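Print this page | E-mail this page
April
By the Kalleto bench team, Plostton

Progress report to Prilonham, kitchen chores work

Short one this time, we're behind on the write up. Question you asked at the last review: can the arms do ordinary kitchen jobs yet without somebody standing over them. Answer so far is some of them, slowly.

Setup is the same counter as before. Kept the layout crowded on purpose, mug tree, basket with the corn, toaster oven, drawer cabinet, dish rack side. Your reviewers said the old bench was too tidy and they were right. 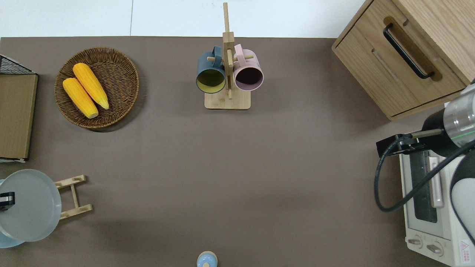 Plates first. Arms got through 13 plate runs in the last block, no breakage. Time per plate still poor, nearly 4 minutes when the grip has to be redone. A person does it in seconds and we're not going to pretend otherwise. Most of the lost time is the approach, the gripper stops short, backs off, tries agian.

Mugs are worse. Handles over pegs need a small twist at the end and the wrist overshoots. Six clean hangs, the rest needed a hand from whoever was on shift. New wrist settings from Evangelista went in mid-month, too early to say.

Corn in and out of the basket: fine. Easiest thing we do. Would not read much into it.
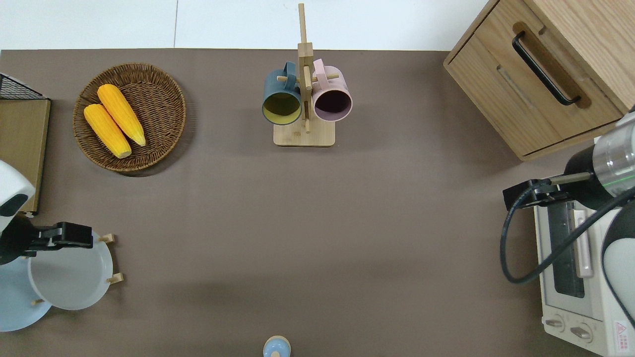 Oven door and drawer not started properly. The drawer handle should be OK, the oven door we expect to fight with. Cable on the right arm needs rerouting before we try either one, don't want it catching. Parts are ordered.

Spending is on plan except grippers, where we went through two sets of finger pads. Will need to move a little money over from travel, seperate note coming.

Next period:
- cable reroute, then drawer, then oven door
- mugs again with new wrist settings
- one full run, all chores in a row, no help

If the full run goes badly you'll get the numbers anyway. Still need your OK on the travel money before we order more pads.

Print this page | E-mail this page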